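Small Boxes, Play Food and the Kitchen Counter

When my sister's kids outgrew their play kitchen, I got the whole lot in one grocery bag, and it has been migrating around my own kitchen ever since. My nephews still visit (often, and loudly!), so I can't just give it away. I wrote a bit in June about sorting the spice drawer, and several of you asked what I do with the toys. Well, I've tried a lot of things, and these are the ones that stuck.

Start with a box that has a face

I used to toss everything in a clear bin and then wonder why I never put anything back in it. A box I like looking at gets used. Plain ones are fine if you dress them up a little, and my friend Elspeth Moffat has done hers in everything from wrapping paper to old maps. 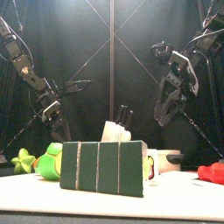

Ribbon or shiny tape is my favorite way to do it, and you don't need much, just a few strips top to bottom on the front. Pull the tape tight and press from the middle outward, then snip the ends with sharp scissors. Silver stripes on dark green look great even with the edges a bit frayed, like the box in front of the knife block, so please don't peel yours off and start over the way I did with my first one. A dab of white glue under a lifting end will hold it for ages.

Keep a box low enough that you can see over it. If it hides the soap or the salt, you'll be shoving it around all day. And while we're on knives, the block goes at the very back of the counter before any small visitors arrive. Mine goes up on top of the fridge, play food or no play food.

Soft toys and hard toys don't mix

Plush things soak up whatever is near them, and in a kitchen that means onion. I keep the soft pieces in a cotton bag and wash them in it, cold, gentle cycle, then dry them flat on a towel. Hard plastic pieces get a bowl of warm water with a squirt of dish soap, 7 minutes or so, and then an old toothbrush for the ridges. Check the bottoms for holes first! Water gets in and stays in, and then you have a smelly tomato.

Lay it all out before you sort

1. Clear a stretch of counter and put down a board or a tray. Things roll less, and you can lift the whole business out of the way when dinner needs making.

2. Set bowls along the back, one for each kind of thing. Drop the obvious pieces in right away and leave the puzzlers on the board, your carrots and cucumbers and stray little cubes. Keep a marker there too for labeling.
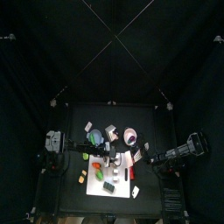
3. Label as you go. I write on masking tape and stick it on the short end of the box, where I can read it on the shelf.

4. Anything without a home after three tidy-ups goes in the giveaway bag. I make an exception for whatever my younger nephew is currently calling "soup."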